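December, back bench, started after lunch

Picked up from the last entry. State of the hand gripper when I sat down: both fingers printed and fitted, trigger linkage stiff, camera bracket on but not pinned. The Bradska servo is out of the arm for now and in the drawer with its horn still attached. Please leave the horn on, the spline is already a bit chewed.

**Linkage**

Stripped the trigger side first. The long link was rubbing on the inside of the housing near the rear pivot. There was a polished patch on the print where it had been touching. Took the high spot down with a flat needle file, then a bit of 400 paper. Put it back dry and it moved freely for most of the travel but caught just before fully open.

Second strip-down. The washer on the left pivot was a thick one from the mixed tin. Swapped it for a thin one so that both sides match. Now opens and closes by hand without catching. There is still some sideways play at the fingertips if you wiggle them, more on the left than the right. I can live with that until the bushes come.

Bushes are on order from Kostiuk. I asked for the flanged type. If plain ones turn up, they'll do for the trigger pivot but not the finger pivots.

**Finger screws**

Went round all the finger screws with the short driver. The two nearest the tips had backed out a little. Cleaned the threads and put a small dab of the blue stuff on each. Don't use the red, it won't come out of a printed part without taking the insert with it.

I considered reprinting the fingers with a deeper pocket for the insert and decided against it. The current pair fit, the print takes all evening, and the next change will be to the tip shape anyway. Better to do both in one go.

**Camera bracket**

The bracket could still swivel on its one bolt, so every time the tool was put down the view shifted. Drilled through the bracket foot into the housing and fitted a steel pin cut from an old drill shank. Tight push fit. It now goes back to the same place after being taken off. I took it off and refitted it several times to be sure, and compared the fingertip positions on the screen using bits of masking tape.

Height above the tips is unchanged. I'd like it a bit further back eventually, but the housing is thin there.

**Logging**

Plugged the camera into the old Gandon laptop. First cable was no good, the link dropped whenever the trigger was pulled. Put a strain relief on the second cable with two cable ties and a scrap of bicycle inner tube, and had no more drop-outs after that. The bad cable is in the bin, so don't fish it out.

Frame rate is set to 60. Ran a log with me opening and closing the trigger slowly, then a bit faster, then leaving it open over a pale surface to get a plain background for the finger mask. Came to 1283 frames in the log and the counter had no gaps.

The mask script is the one from the Budilska folder with the threshold changed. It picks up dark areas against light, and it does it with a single cut-off value, which is crude. Soft shadows beside the fingers are the thing to watch. If the cut-off is set too generously they get lumped in with the finger and the gap reads narrower than it is.

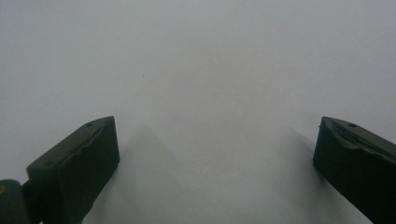
Tried a fixed cut-off first, then one worked out from the brightest part of the picture. The second is less fussy about the bench lamp, so I've left that in. I've also told it to throw away any blob smaller than 16 pixels, so that specks and bits of dust don't count as an edge. Both settings are at the top of the script with a comment.

The gap reading still jitters by up to 2 pixels with the tool clamped and the trigger tied back. Could be lamp flicker, could be exposure hunting. Haven't locked the exposure yet. Should have done that before anything else.

**Left to do**

- Lock exposure and white balance, then repeat the log with the tool clamped.
- Work out pixels to millimetres for the gap. Use the feeler gauges and the steel rule. The digital calliper has a flat battery.
- Fit bushes when they arrive, left finger first.
- Trim the spare thread off the rear pivot bolt. It catches on a sleeve.
- Refit servo to the arm. Check the horn screw before powering up.
- Order more thin washers. I used the last matching pair.

Tool is in the padded vice with the trigger tied back. Cut the tie before picking it up, or you'll be pulling against the spring.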